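Woleo support portal
Ticket: Pouring cell quote, Droverside bench
Status: Awaiting customer
Category: Pre-purchase / budgeting

Opened by customer, 10.40 am

We have been quoted for 3 Flokitano pouring cells. Before I put this in the May budget I need to know why the fixed camera is priced as an optional extra. The sales sheet says the wrist camera "covers the task". I doubt it. I have also been told that 5 spare sets of fingers is a sensible starting order, with no word on how long a set lasts.

Stills attached from the bench, both kinds of camera.

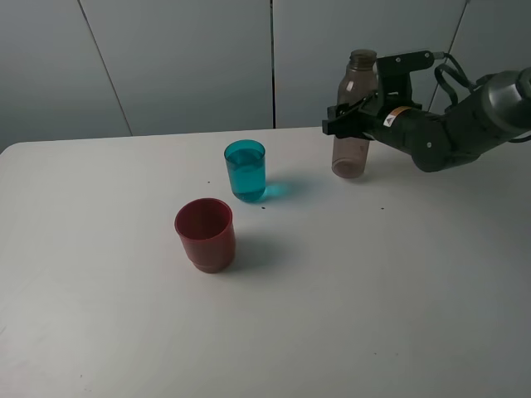
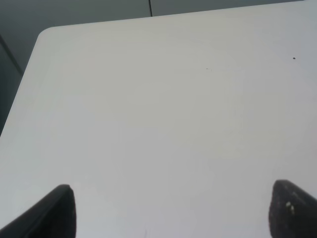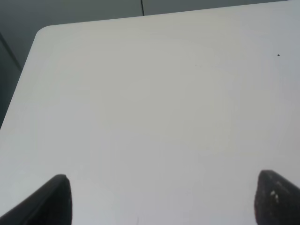
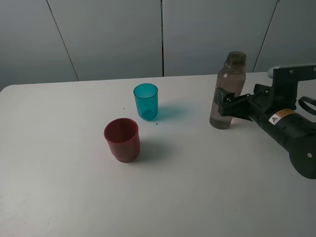 The first and last show the bottle in the gripper and the cups. The two between are wrist views with neither cup in them. If I pay for the wrist camera alone, what exactly am I buying?

Kopecký replied at 11.15 that the wrist camera is meant for the final approach and the sheet should have said so. For pouring, budget for one fixed camera per cell. Finger life depends on the load, so start with one spare set each and review after 6 months.

Customer, 11.30 am

Then the quote is wrong on both lines. Please reissue it with the fixed cameras in the main price and the spares cut to 3. I also want the 12 month support fee shown separately. Leave this ticket open until I have it.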